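About Treloar

Treloar is an adult education provider based in Cuvville. Adult education at Treloar covers courses for people who are past the age of required schooling and who want a credential, a job skill or stronger reading and math. It does not cover degree programs. Students who plan to transfer to a college are referred to the advising desk, which keeps a list of partner schools.

Programs

Courses are grouped under 5 headings: basic literacy, high school equivalency, English for speakers of other languages, workplace skills and test preparation. Most courses run for 16 weeks. Test preparation is shorter and is scheduled by demand. A student may enroll in courses under more than one heading in the same term, provided the class times do not overlap.

Placement is by written assessment. The assessment has two parts, reading and math, and the result decides the level at which a student starts. A student who disagrees with the result may ask for a second assessment once per term. Prior transcripts are accepted as supporting material but do not replace the assessment.

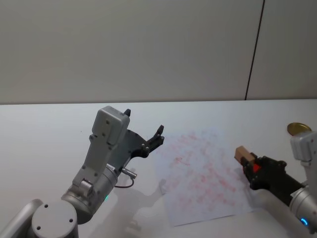

Gripper and arm at the table.

Class size and attendance

No class has more than 16 students. Attendance is recorded at each meeting and reported to the student at midterm. Students who miss more than two meetings without notice are moved to inactive status and may return at the start of the next term - the place is not held. Evening sections follow the same rules as day sections.

Staff

Ademir Godoy is the director of instruction. Sandra Birkett heads assessment and placement and is the contact for test accommodations. Gunārs Dambrauskienė coordinates the English language courses. Enrollment records and transcript requests are handled by Barry Whiteley.

Fees and records

Literacy courses carry no tuition. Other courses are billed by the term, and payment may be split into 2 installments. Books are included except in test preparation. Records are kept in the Kimport system, and former students may request a copy in writing. Requests made in April take longer to process - spring enrollment opens that month.

Office: Treloar, 66 Nonness Road, Cuvville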